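Home Syllabus Handouts Readings Office Hours Contact

Keeping Household and Small Office Records
Handout 4: Where Your Files Live, and How Long They Stay There

Last time we got through paper: the folders, the labels, the box under the stairs that everybody has and no one wants to open. This week we move over to the computer side of things, and I know from the sign-up sheets that a good number of you have been dreading it. Please don't. Almost everything you learned about paper still holds, and I'll keep pointing back to it as we go.

Let me begin with words, because the words trip people up more than anything else. When I say "record" I mean something you keep on account of what it proves or what it tells you later: a lease, a receipt for the furnace, minutes from a meeting. When I say "file" I just mean the thing on the computer that you can name and move. One record may be several files (think of a contract scanned page by page by somebody in a hurry), and one file may hold several records. Try to decide early which way you'll do it and then stay with it.

Now, storage and memory. These get mixed up all the time, even in advertisements. Memory is the short-term space the computer uses while you have things open, and it lets go of everything when the power goes off. Storage is the long-term space, the drive, where your files sit overnight and over the summer. If someone tells you your computer needs more memory, that has nothing to do with whether your tax letters are safe. I like to compare memory to the kitchen table and storage to the filing cabinet - you spread out on the one and put away in the other.
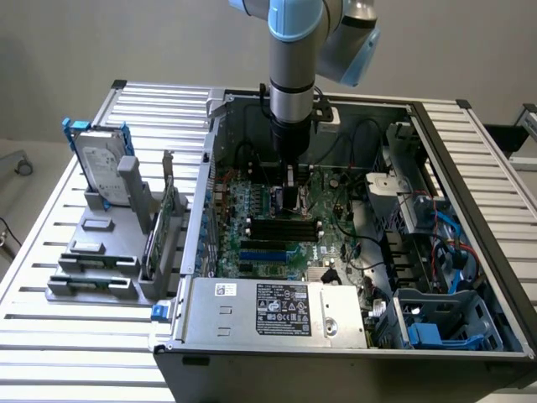
So the question for a record keeper is always about the cabinet. How many do you have, where are they, and would you know if one of them had stopped working? The last part of that question gets skipped. A drive can go bad in a small way long before it goes bad in a large way, and a folder you haven't opened in four years may have been unreadable for three of them.

The Skevness case

I use this one every term, so forgive me if a friend has already told you about it. The Skevness Garden Club had 805 scanned pages of newsletters and planting lists, all kept on one office computer. They were very proud of the scanning, and they should have been, as it was lovely work. In April the computer quit. There was a second copy, on a portable drive in the same desk drawer as the power cord, and that copy turned out to be from the year before. They lost 96 pages for good and spent a whole season asking members to look in their attics for the originals.

What I'd like you to take from this is mostly about dates. Having a second copy was sensible. What they lacked was any habit of checking how old it was. When you do the worksheet at home, please fill in the "last refreshed" column even if the answer embarrasses you. I have blank spots in mine, too.

Three places

For this course I ask you to keep each important record in three places: the one you work from, a second one in the same building, and a third somewhere else entirely. A relative's house counts. So does a paid online service, as long as you write down how to get into it and someone besides you knows where that note is. I don't recommend any particular service, and the reading from Haddad goes over the kinds of questions to ask before you pay anybody.

A word about "sync," since it came up in the hallway. A folder that copies itself between two computers is a wonderful convenience, but if you delete something on one, it will very likely disappear on the other as well. Treat the pair as a single place when you count up your copies.

Naming

We'll spend most of the second hour on names. My own pattern is date first, then the subject, then a short note, all lowercase, no commas or slashes. Put the year at the front and everything lines up in order without your lifting a finger. The Bikance sample set (it's on the shared page, in the folder marked Week 4) has 1,227 files in it, and they're named every which way: capital letters, nicknames, "final," "final final," you name it. Please don't try to fix the whole set! Pick a dozen or so that look related and rename those, and write down the rule you followed so that a stranger could carry on where you stopped.

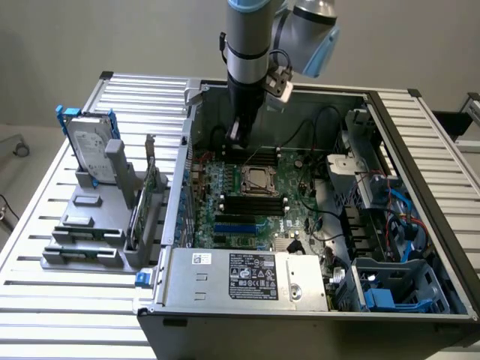
How long to keep things

This is the part where people want a table, and I do hand one out, but I'd rather you understood the thinking behind it. Some records matter for as long as you own the thing: the deed, the title to the car, the warranty on the roof. Some matter until a deadline goes by, and then for a bit longer in case there's a question. And then there are the ones you keep because you'd be sorry not to have them, and I would never talk anybody out of those. Just put them in their own folder so they don't bury the water bill.

Deadlines differ from state to state and from one kind of record to another, so check the rules for your own situation before you shred or delete anything. If you're unsure, keep it another year and put a note in the name.

Old formats deserve a look as well. A letter written in a program you no longer own may open as gibberish, or not at all. The Oltier exercise in your packet walks you through making a plain copy of an old document and comparing it with the original. Go slowly with that one and watch the tables and the page numbers, as those are usually what goes missing.

For next week

Read the Haddad chapter on copies, up to the section on labels.
Fill in the three-places worksheet for 2 records of your own. A dull record is fine.
Bring your renamed Bikance files, on paper or on a stick, whichever is easier.
If you finish early, start the Oltier exercise, though we'll do most of it together in class.

Handout revised 10 November 2019. The earlier version had the worksheet columns in a different order, so if yours doesn't match your neighbor's, take a fresh one from the table by the door.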